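Zudgate Community Help > Tenancies and Shared Housing > Storage

Supplying wire baskets to a share house: who is responsible for scratches on the tables?

Posted by Akitz Housing Office
Asked in November

Our organisation manages a share house with 16 residents in Skoltidholm. Each resident is allocated one open wire basket for pantry goods, and the baskets are kept on a shelf in the common kitchen. In practice they are regularly carried to the dining tables and left there.

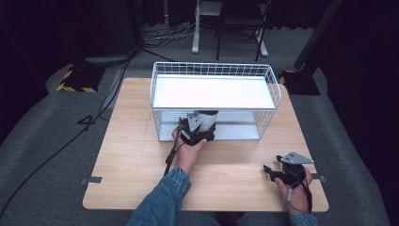 Over the past year we have recorded a number of fine scratches on the tabletops, and we have received a refinishing quote of $1,288 for the two worst affected. The residents' agreement provides that "damage beyond ordinary use" may be recovered from the person responsible. It says nothing about furniture in common areas, and it does not require residents to keep their baskets on the shelf.

We would appreciate guidance on two matters. Are we entitled to divide the cost equally among all residents? And what measures have other housing providers adopted to prevent further marking? We would prefer not to withdraw the baskets, as they have greatly reduced disputes over shelf space.

3 replies

Masson Tenancy Information Desk

The following is general information and should not be relied upon as legal advice. Requirements differ between jurisdictions, and your local tenancy authority should be consulted before any amount is claimed.

An equal division of the cost is unlikely to be well received by a tribunal unless the agreement expressly provides for shared liability. The usual position is that a provider must show that a particular resident caused the damage and that the damage exceeds fair wear and tear. Fine scratching on a dining table in daily use by a large household will often be regarded as wear. The age of the furniture is also relevant. A provider cannot ordinarily recover the full cost of restoring an older table to new condition.

You may wish to consider the following before pursuing the matter:

Whether a condition report was completed for the common areas, with dated photographs.
Whether residents were ever told in writing that baskets were not to be placed on the tables.
Whether the quote separates the repair of recent marks from general refinishing.

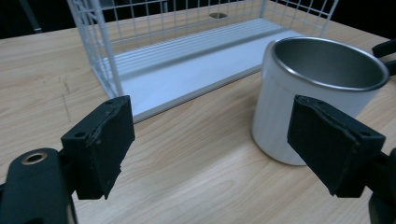

A white wire basket with a flat tray base, on a light wooden tabletop.

Where the answer to the first two points is no, our view is that the cost should be borne by the provider and the house rules amended for the future. Any amendment should be issued with the notice period set out in your agreement.

gumleaf_16

Just put felt on the bottom of them. You can get a sheet of the stick-on kind at any hardware store. Done.

Northside Co-operative Housing, Maintenance

With respect to the previous reply, adhesive felt was trialled at our premises and is not recommended for anything kept in a kitchen. It collects crumbs and grit, and the grit then does the scratching. Clear silicone bumpers have proved more durable. We purchased a box of 200 and fitted them at the corners of each basket, replacing them as they came off.
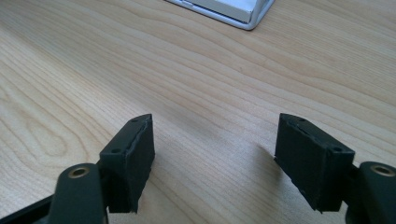

We would also suggest obtaining a second opinion on the refinishing. The correct treatment depends on whether the top is solid timber, veneer or a laminate. Solid timber can be sanded and recoated. Veneer permits only very light sanding, and laminate cannot be sanded at all, so that the choice is between living with the marks and replacing the top. A tradesperson who has quoted without establishing the material should be asked to inspect it again.

As to cleaning, a damp cloth and a mild detergent are sufficient. Residents should be asked to avoid scouring pads, which in our experience caused more dull patches than the baskets ever did. A notice beside the sink was effective for some 16 weeks and then required replacement.

This thread is open to further replies from registered members.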